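Search the community Enter keyword or topic

Plastic hangers with a curled hook - keep, fix or toss?

Posted by Larnen

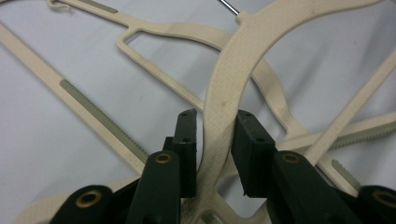

I've been clearing out the hall closet since January and I'm finally down to the hangers, which I dumped on a sheet so I could sort them. I pulled out anything cracked, and then I got stuck on the cream plastic ones. They're all over each other in a heap, and the one in the middle has a wide curved arm with a thin metal rod meeting it at the top, plus a faint brownish smudge that I'd love to get off before it goes anywhere near a white blouse! The plastic has a fine texture to it, so I'm guessing stuff gets down in there. Is it worth scrubbing these, or do I just buy the 64 pack of velvet ones I keep looking at?

Posted by Jedmont

Scrub them! Baking soda and a drop of dish soap on an old toothbrush, go along the grain of the plastic, let it sit 30 minutes and rinse. I did a whole closet's worth one evening in the bathtub and most of them came up fine. Anything left after that is probably a stain in the plastic itself, and I use those for coats - you never see the hanger anyway. Dry them really well if there's any metal on them, or you'll trade a brown smudge for a rust mark on your collar (ask me how I know).

Velvet ones are nice for slippery tops but they grab at sweaters, and mine shed fuzz on everything dark for the first month or so.

Posted by Dierckx

toss em. life is short

Posted by Pratance

I'd keep the wide ones for jackets and give away the skinny ones, the wide kind is hard to find now. Try white vinegar before you scrub. Also wiggle each hook before you put it back, if it's loose in the plastic it'll drop your coat on the floor at 6 in the morning - mine did, twice.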